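September, 7.50 am start

Offer-price notebook, carrying on from the page with the coffee ring. Prastamden / Hulonholm first, then the big sample if there's time (there wasn't, much).

**Where we'd got to**

- Spread series for Hulonholm rebuilt from closing prices. Old one used mid quotes before the announcement and closes after, so there was a fake jump on day one. Gone now.
- Offer is all cash, cum dividend. I had it as ex. Wrong in three places, fixed in two, the third is in the chart script and I can't find where it's set.
- Acceptance threshold: still using the one from the first announcement. Anikó Balogh thinks it was lowered in the later notice. Need to read the notice properly, not the summary.

**Morning**

Re-ran the base case. Prastamden already holds a large block so the free float is small and the price hardly moves on most days. Daily spread looks lovely and smooth, which made me suspicious. Checked volumes. On a good few days there's next to no trading at all and the feed just carries the last price forward. So a flat line isn't the market being calm, it's no market. Marked stale days with a flag, `stale=1`, and dropped them from the annualised figure.

Effect: annualised spread goes up, and gets a lot jumpier near the end. Less pretty. Keep.

Dividend thing. If the final dividend is paid before settlement the offer price comes down by the same amount, gross. Did it both ways by hand on the back of the last page. By hand and script agree when the payment date is before settlement. They don't agree when the two fall in the same week. Script treats same week as before. Should compare dates properly, not week numbers. Who wrote this (me, last winter).

Changed it. Re-ran. Agrees.

**Bozkurt**

Second case, for comparison. Bozkurt was the one where the bidder bumped the price after two of the big holders said no in public. I'd coded the bump as a new offer, which gives it two start dates and makes it look as if the first one failed. It didn't fail, it was raised. Recoded as one offer with a revision.

That opens a question for the whole sample: how many others are coded like this? The sample is 2,232 offers. Can't read them all. Wrote a quick filter: same bidder, same target, second start less than 20 trading days after the first end. It threw up more than 500 pairs, far too many, so something is off with the filter and not only with the data. Looked at the first page of hits. Half of them are the same notice filed in two languages. Of course.

Filter v2: drop pairs where the price is identical. Left running over lunch.

**After lunch**

v2 gives 14 pairs. That I can read by hand. Began at the top:

- first few are real bumps, recode as revisions
- one is a properly lapsed offer and then a fresh one, leave alone
- one where the bidder changed its name in the middle, so it isn't even the same string, and I don't understand how the filter caught it. Came back to it: matched on the registry number. Fine. Good, even.
- rest tomorrow

Note for Anikó: please don't recode any of these on your side till I've pushed mine or we'll end up doing it twice and in different directions, like with the currency column.

**Homelus**

Homelus is the awkward one. Partial offer with a put option for the remaining holders, so "did it complete" has no clean yes or no. Anikó wants it out. I want it in with its own code. Her point: one odd case with its own code is the same as leaving it out, only slower. My point: if we drop it we have to say why, and then we have to look for others of the same type and drop those too. Left it in for now with `outcome=9`. To be argued over.

Also the Homelus currency is wrong before the announcement. Price looks to be in the parent listing's currency, then flips. Spread in that stretch is nonsense (negative, then enormous). Blanked.

**Regulatory clearance dates**

The worst part as always. Offer documents say "expected in the third quarter" and then the real date turns up in a one-line notice, or in the middle of a results release. For Hulonholm there's a line in the half-year report saying good progress is being made, with no date. Good progress isn't a data point. Entered as missing.

Idea: instead of a date, have a state for each day. Announced, filed, cleared, open, closed. Then missing dates only hurt at the edges. Would need the table turned on its side. Half a day's work? Say a day.

**Paper copies**
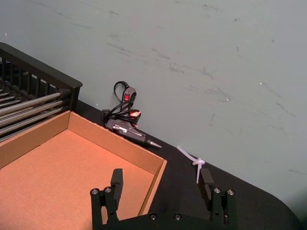
Offer documents for the older cases only exist on paper and the filing has drifted again. A brochure is no use to me if the annex with the conditions has wandered off into a different pile, and that's what had happened to both Bozkurt supplements. So, new rule. Brochure, supplements and results notice get clipped together before they go anywhere, and anything checked against the table goes in a cardboard tray like the one on the dark tabletop. Unchecked stays on the shelf by the printer. Pencil initials top right, no sticky notes, they fall off and then we don't know waht's been done.

Scans are too faint to search by the way. Tried the text reader on one supplement and it read every 8 as a 3, in a price table. Typed it in by hand.

**Results so far, rough**

Hulonholm: spread narrows after the financing notice, as expected. Widens a bit in the week the clearance was meant to come and didn't. With stale days out, that widening rests on very few real trades so don't lean on it in the write up.

Bozkurt: with the bump coded right, price trades *above* the first offer almost from the start. Holders were expecting more and got it. Under the old coding this showed up as a negative spread and was being thrown out as an error!! So the cleaning rule was deleting the very cases that are interesting. Must check how many other negative spreads got binned that way. Possibly that's the real finding here, or possibly it's just Bozkurt.

Turned off the negative spread rule. Everything downstream will need rerunning, incl. the chart for the seminar.

**To do**

- [ ] cum/ex dividend, third place, chart script
- [ ] read the threshold notice in full
- [ ] rest of the v2 pairs
- [ ] list of negative spreads previously dropped, with announcement dates
- [ ] Homelus, in or out, with Anikó
- [ ] state table, try on Hulonholm only
- [ ] retype second Bozkurt supplement, someone else to check teh numbers
- [x] same-week dividend bug
- [x] stale flag

5.40 pm. Rerun started with the rule off, log going to the usual folder. Don't restart the machine overnight please.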